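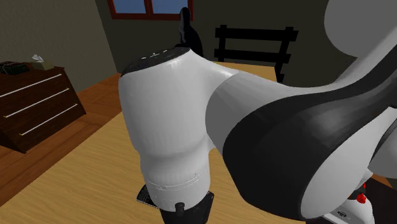

Dezső Bárány: I'd throw out the first 128 episodes before you do anything else, and I say that as somebody who hates throwing anything out. When you're teleoperating in sim you spend the first long stretch learning your own controller, and the policy will learn your fumbling right along with you.

oltier_bench
Posted September 18, 2025

Well, that stings a little, but thank you for reading through my whole long post, Dezső! For anyone just joining, I'm collecting demonstrations in Gurnholm for a pick-and-place policy, single arm over a wooden table, in the living room scene with the dresser and the ladder-back chair. I have 1,173 episodes saved so far. The evaluation success is stuck at around 50 percent and has been stuck there since I added the last big batch, which was a sad evening because I had been very hopeful about that batch.

What I'm really asking is whether to keep recording more of the same or go back and clean. I do all the driving myself after work and my wrists would vote for cleaning.

Maricica Ursu
Clean, but please don't just chop off the beginning! I disagree with Dezső here (we've had this argument before in the Fludix thread, hello again). My early episodes were slow and wobbly, and they were also the only ones where I overshot and had to come back. Those corrections are worth a lot. Once I got good at driving, every approach looked the same, straight down and close the fingers, and the policy had no idea what to do when it drifted a little to one side.

So before deleting anything, play them back at double speed and tag them. I use three tags: clean, recovered and junk. Junk is for when I dropped the controller or the reset didn't take. Everything else stays in.

Dezső Bárány
Hello again, Maricica. I'll grant you recoveries, but there's a difference between a recovery and somebody hunting back and forth for ten seconds because they've mixed up left and right. The second kind teaches the arm to dither. I had a policy that would hover over the table forever, the poor thing, and when I pulled up the training episodes it was a very faithful portrait of me.

negri_fan
Question from a newer person, are you recording from just the one camera? With the arm coming in from the right like that, the wrist covers a good part of the tabletop. I had the same setup in Negri and my success rate was awful for every object that started behind the arm. I spent two weeks blaming the demonstrations before I looked at what the policy was being given to look at.

oltier_bench
Just the one, yes. I drive from a free view that I can swing around whenever I like, so I see everything, and the recording only has the fixed one. Oh dear. I'm typing this and hearing myself.

Maricica Ursu
Oh, that'll hurt you! Drive from the same view you record. It's miserable for the first evening and then you get used to it, and you'll find yourself moving the arm out of the way to check where things are, and that is a habit you want in the data. Or add a second camera low on the left and re-render the old episodes, if you saved the full simulator state and not only the video.

oltier_bench
I did save the state, thank goodness – it was the default and I never touched it.

Dezső Bárány
Then re-render first and retrain on everything, exactly as it is, before you tag or delete a single episode. Change one thing at a time. I still think the early ones should go, but I'd like to see the number with the second camera before I say it again.

negri_fan
Also randomize the starting pose of the arm a bit when you go back to recording. Mine always began from the same spot and the policy got terribly attached to it.

oltier_bench
Re-render is queued up and should run overnight. Maricica, would you mind posting your tagging script, or is it tied to your Fludix folders?

Maricica Ursu
It's tied to them, but only in the paths at the top. I'll tidy it up and put it in the scripts section tonight.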